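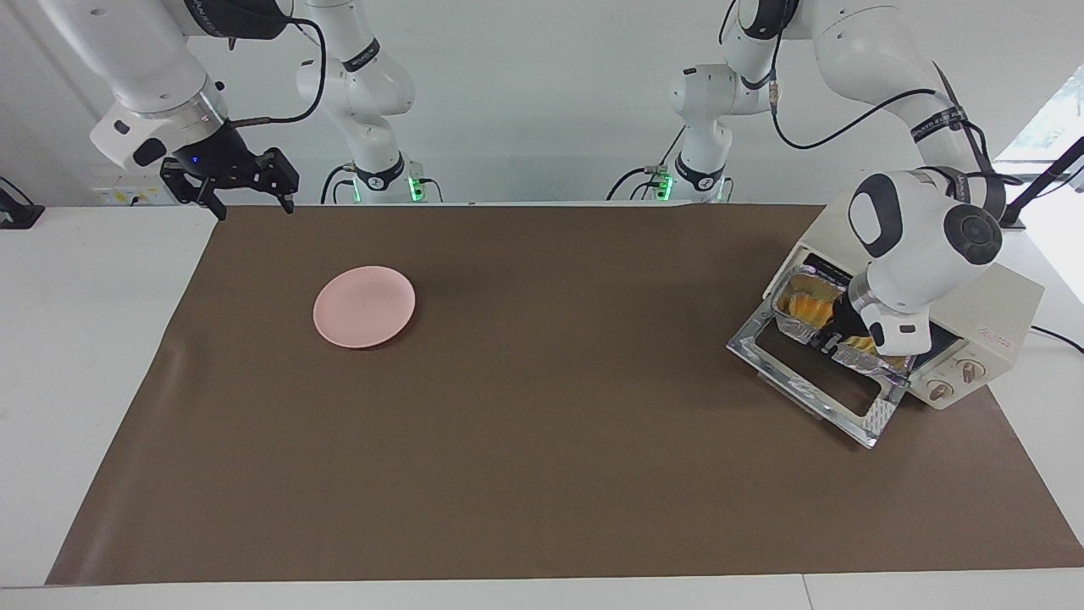
So does paying more for a small oven get you better toast? Up to a point, says Nasrin Golestani, and the point comes much sooner than the price tags suggest.

Golestani spent 12 years repairing kitchen appliances before she began writing buying advice, and she has little patience for the way they are sold. I had asked her for an hour. She gave me two, most of it spent on dials.

"People read 'precision' on the box and think there's something clever inside," she says. "It's a heating element and a thermostat. I've opened hundreds. The cheap ones drift, and so do plenty of the dear ones."

Her complaint is with numbers that sound exact. She set a Vallberg to 180 last April and left a thermometer on the middle shelf. It read 191. The Bandari she tried next was closer, though it took so long to get there that she had eaten a cold sandwich by then.

I put it to her that 11 degrees hardly matters for a slice of bread. She agrees, a little too quickly for my liking, given that she has made a career of measuring such things. "For toast, no. For a sponge, yes. But who is baking sponges in one of these? The makers say everyone is. I've yet to meet them."

What about the presets, the buttons for pizza and bagels and so on? "Timers with pictures on," she says. She allows that a fan is worth having if you cook chips, and that a crumb tray you can pull out from the front will save you a lot of swearing. Beyond that she would not spend a penny.

I am less sure. My own oven, an Alipour that cost more than I like to admit, browns evenly from front to back, and the one before it never did. Golestani shrugs at this. "Did you try moving the shelf down?" I had not.

She is just as doubtful about energy claims. A leaflet she was sent promised savings of 300 pounds a year over a full-sized oven. "Compared with whom? Someone roasting a turkey every night?"

Her own oven is a second-hand Musutano with the markings worn off the dial. She turns it until it looks right and stands there watching the bread.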